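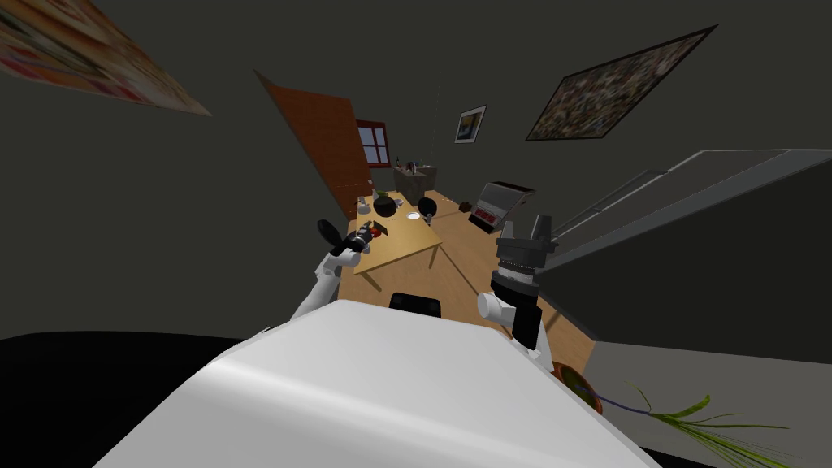 Slide 3 — gripper comparison, sim only

Remind them this is all rendered. Wide-angle view, so the far end of the table looks narrower than it is. Don't judge reach from it.

Two grippers, Plillov and Szénási. 40 tries each on the mug and the bowl. Plillov dropped 14, Szénási 25. Looks decisive. I don't buy it yet — grip friction was left at the default, and we never touched the plate.

Mivstead claims the gap holds on real arms. Ask for their logs.

If short on time, skip to Tevside controller lag.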